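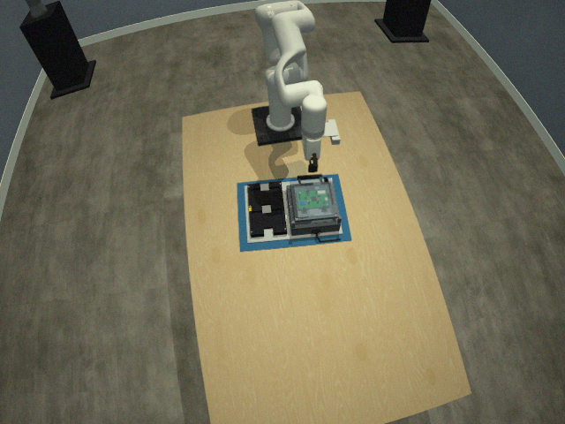 Notebook 21, p. 500

Friday, May

Marking legibility, steel and aluminum coupons, continued from the last entry. The state bill on serial marking of privately made frames and receivers is out of conference. Effective date still open. The shop needs a process we can stand behind before customers start bringing parts in, so the work is on coupons only. No receivers on the bench until the license amendment is back.

Setup. Brikent laser, same lens as last time, focus reset off the top face of the coupon. Characters in the block font, no serifs. The zero and the letter O are too close in that font. Switched to the slashed zero after the first strip and re-cut the test string. Prolov format file updated to match; the old one is renamed, not deleted.

Steel. Depth is consistent along the string except the last two characters, which read shallow on the indicator. Rotated the coupon end for end and the shallow end stayed with the fixture, so the table is out of level and the coupons are fine. Shimmed the left side. Repeated. Last two characters now within the spread of the others. Raised edge around each character is higher than I want. A light pass with a stone takes it down, but stoning also makes the depth reading smaller, so measure after stoning and log only that number.

Aluminum. Cuts faster and leaves soot in the floor of the characters. Soot gives a false shallow reading. Brush, solvent, dry, then measure. Two coupons were measured before cleaning and those readings are struck out in the log.

Finish. Half of the steel strips went through the Nirkik coating and half stayed bare. Coated strips lose contrast but keep their depth. Under the ring light the string reads cleanly at arm's length. Under the shop overheads the 3 and the 8 can be confused on two coated strips. Either go up one character size or mark after coating. Marking after coating leaves bare metal at the bottom of the cut, and customers will complain about rust. Prefer the larger size.

Wear. Abrasion rig ran to 1,000 strokes on the bare steel and was stopped there for inspection. String readable. Restarted with the counter not zeroed. Rig tripped at 1,496 on the counter when the felt pad came off its backing. Pad glued, not yet run again. Treat everything past the stop as provisional.

Records. The bill as passed by conference wants the marking entered in the bound book by close of business the next day. Our intake sheet has no line for a part that arrives with no number at all. Added one. It also needs a line for the customer's own number where there is one, because the text allows an existing number to stay if it is unique and legible. "Legible" is not defined. I read it as readable without magnification and have written that on the sheet until the agency rule comes out.

Petkov asked for sample strips to compare against their rotary engraver. Sent one bare steel, one coated steel, one aluminum, all slashed zero. They want the depth log too. Send the clean copy, without the struck readings.

To do
Re-level table, check with the long coupon
Larger character size on coated steel
New felt pad, zero the counter, full run
Polymer frames with the metal insert: how much flat area is there for the string?
Read the definitions section again, "frame" in particular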